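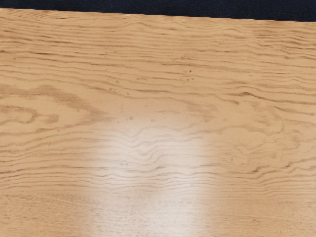

Workshop > Club tips > Tables, lamps and glare

Workshop tips from the Narkville robotics club

Most of our pick-up faults this term came from the table and the lamp. The arm and the code were fine. These are the things we now do before a session, written up by Hywel Trevor for the juniors who join in October.

Glare

A varnished top throws the lamp straight back at the camera, and the sorting program takes the bright patch for a part. Move the lamp to one side and look again on the screen. Your own eyes are no use for this, you are standing in the wrong place. If the patch is still there, hang a sheet of baking parchment in front of the lamp, well clear of the bulb. A matt cloth works too but it creeps about when the arm pushes on it, so tape all four edges.

Do the same with the simulated table. Marisol Dunleavy left the shine setting high on the Sultora model on purpose, and the juniors should leave it there until their program copes with it. Turn it down only for a first test.

Knots and grain

Dark grain can fool the edge finder, and so can a swirl or a single dark spot. Save one view of the bare top before anything is put on it and have the program take that away from each new view. Save a fresh one every time the lamp or the camera is moved. If the team before you was using the table, assume it was moved.

Cleaning the top

Warm water with a drop of washing-up liquid, cloth wrung out well, wipe along the grain. Dry it straight after. No spray polish - it adds shine, and the rubber finger pads slip for days. Pencil marks come off with an ordinary rubber. Old tape glue comes off with a little cooking oil left for a few minutes, then the soapy cloth again.

Setting the camera

Clamp it first, then focus, then tighten the clamp and check the focus again. A slight slope at the far edge of the table does no harm provided it is the same slope each time. Mark the feet of the stand with masking tape and write your team name on it.

Test runs

Do 500 runs in simulation before you book the real arm. Team Wirnuvura did 1,000 for the Delacroix Cup and placed 93 per cent of the blocks, with the lamp position changed between batches. With the lamp left alone they had scored better, but the program then failed on the real table. Anything under 90 per cent, go back to the glare section.

Write the lamp position in the log book with the score. A score without it can't be compared with anything.

Putting away

Arm parked, power off at the wall, finger pads wiped with a damp cloth. Lamps need to cool before they go in the cupboard. Leave the parchment on the hook, it can be used again until it creases.

Last changed 26/10/2018

Related tips
Keeping finger pads from slipping
Labelling leads and chargers
Cutting foam blocks with a bread knife
How to fill in the log book
Getting tape glue off a bench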